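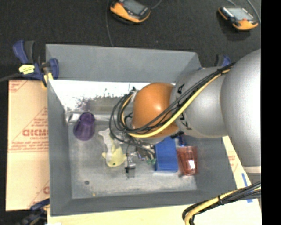 Torquil Munro has been sorting other people's leftovers since before I could drive, and he still gets cross about cups.

"It's always cups," he told me, before I'd even got my coat off. "You get to the bottom of any bin in this building and there's a cup in it. Somebody moved house, somebody shut a café, somebody's gran died, and what's left at the end? A cup."

I'd come to Perkero on a wet morning in December to talk about the reuse side of things, the bit where odds and ends from house clearances get sorted and sent back out into the world. Torquil looks after the sorting floor and Oldřich Bednárik runs the shop at the front. They've worked together long enough to interrupt each other without noticing, so forgive me if I've muddled who said what in places.

First, the bins. I had expected crates, the stacking sort, but Torquil likes a big open bin with sloping sides and he will go on about it for as long as you let him. (I let him.) "Grey, always grey. We had blue ones from Surkovus and you couldn't see a blue plate in them to save your life. With grey you can see what you've got. Purple, white, whatever it is, it shows up."

What about something shiny?

"Ah well, shiny is a nuisance in any bin. You get the light coming down on the metal bits and you think it's a tray and it's a strip off a cooker."

They get scuffed too, and I do mean scuffed. Torquil reckons a bin floor tells you how long it's been in service. He scrubs his with a paste called Hidatik, which smells of oranges and doesn't, as far as I could tell, shift the whitish smears at all. Oldřich thinks it's money down the drain. "A bin is for putting things in," he said. "I don't polish my dustbin at home."

On a good day almost 300 pieces go through, most of it kitchen stuff. Anything chipped is pulled out, anything with a matching friend is put by, and the single cups go on a shelf by the till at 70p each. That was Oldřich's idea and he's very proud of it, because they used to be given away by the boxful and even then people wouldn't take them!

"Students," he said. "They want one cup. They don't want six cups, they have one mouth. I sold 500 of them between the summer and now."

I asked whether anything had ever turned up that made them stop and stare. Torquil told me a long story about a teapot shaped like a cabbage, which went to a woman who drove three hours for it. Oldřich's was a Liao dinner service, complete, wrapped in newspaper, gravy boat and all. He kept it in the back for a month in case the family rang. They didn't, so it went in the window and was gone by lunchtime.

Do they take things home? Oldřich said never, very firmly. Torquil went a bit pink and said his kitchen cupboards were "full enough". I had my tea out of something green with a handle like an ear, and I was told I could have it for the usual price.

I paid, of course. It's on my desk now with pens in it. The shop opens at ten and they'd like you to bring your own bag, and if you're dropping things off, please don't leave them on the step in the rain.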